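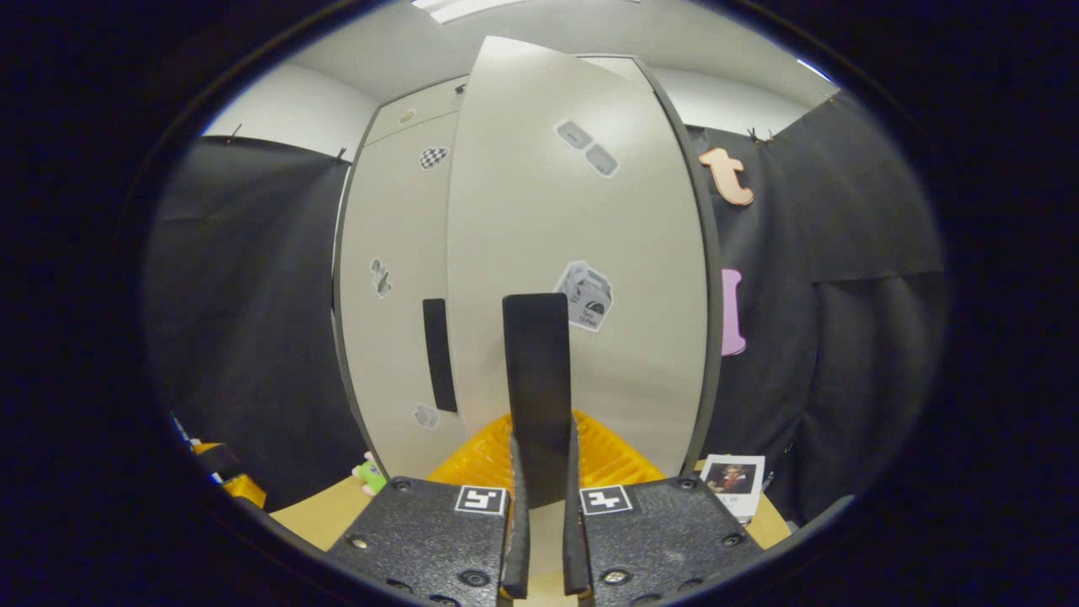 Figure 4.1 A flat black plate held upright between two narrow gripper fingers.

CHAPTER 4
Third Parties at the Table

Chapter Outline
4.1 Who Gets to Mediate?
4.2 Before the Talks: Shuttles, Side Rooms, and Agendas
4.3 Ceasefires and Final Agreements
4.4 When Mediators Walk Away

Key Terms
mediator, good offices, shuttle diplomacy, proximity talks, spoiler, guarantor, confidence-building measure

Introduction

Two governments have stopped speaking. Their ambassadors have gone home, the border posts are shut, and each side has told its own public that the other cannot be trusted. How does anyone get a conversation going again?

Very often the answer is a third party, and this is where diplomacy gets really interesting! In Chapter 3 we looked at talks between two sides who were both willing to sit down. Now we add another player, and nearly everything changes: who speaks first, who keeps the notes, who takes the blame if the whole thing falls apart.

Let's start with the case we'll come back to all through the chapter, the Plametari talks.

The quarrel between Clorkwood and Nollidside was over a river valley that both claimed and both farmed. Upstream, Clorkwood wanted to store water for its dry season. Downstream, Nollidside needed that same water for its rice. Years of angry letters turned into road closures, then into shelling, and by the time a ceasefire was proposed 3,960 families had left the valley. Neither government would accept the other's maps. Neither would even agree on what to call the river (a problem that sounds silly until you try to write a treaty about it).

Several larger states offered to help, and all were turned down by one side or the other. The mediator both finally accepted was Kiri Tautahi, a retired water engineer turned envoy who had worked in both capitals and represented a country with no troops, no bases, and very little money to offer. You might expect that to be a weakness. Keep the question in mind as you read Section 4.1, where we compare mediators who bring power with mediators who bring trust. Students tend to have strong opinions on this one, and you should feel free to argue!

Tautahi's first decision was to hold no meeting at all. For most of the spring she traveled back and forth, carrying questions and answers between the two foreign ministries. Then she moved both teams into the Hotel Evangelista in the lakeside town of Plametari, on separate floors, and walked between them. Talks of this kind, with the parties under one roof but in different rooms, are called proximity talks. They can be slow and exhausting, and they give a mediator a surprising amount of influence, as every message passes through one pair of hands.

What came out in June was a ceasefire of 90 days. It said nothing about who owned the valley. It did say when the gates of the upper dam would be opened, who could cross the bridge to bring in a harvest, and which telephone number a local commander should call before firing back. Small, practical steps like these are known as confidence-building measures, and we'll spend a good part of Section 4.3 on why they so often come before the big questions of land and borders.

The critics were loud. In Nollidside, opposition newspapers said the deal rewarded the side that had seized the dam. In Clorkwood, a farmers' party pulled out of the governing coalition and came close to bringing it down. Groups that try to wreck a peace effort are called spoilers, although the word needs some care: a party voting against a bad deal is doing its job, and telling honest opposition from sabotage is one of the hardest calls a mediator has to make.

As You Read

Keep a page in your notebook for each of these questions and add to it as you go.

What did each government stand to lose by coming to the table?
Which of Tautahi's choices would have been impossible for a large power?
Who was missing from the hotel, and how might their absence have shaped the text?

Getting Started: A Seating Problem

Before you turn the page, try this in a group of 4. Two people speak for Clorkwood and two for Nollidside. You have ten minutes to agree on the shape of the table, the order of speakers, and the name of the river to be used in the opening statement. Don't discuss the valley itself. Write down every point you settled and every point you left open, and bring the list to your first class on Section 4.2.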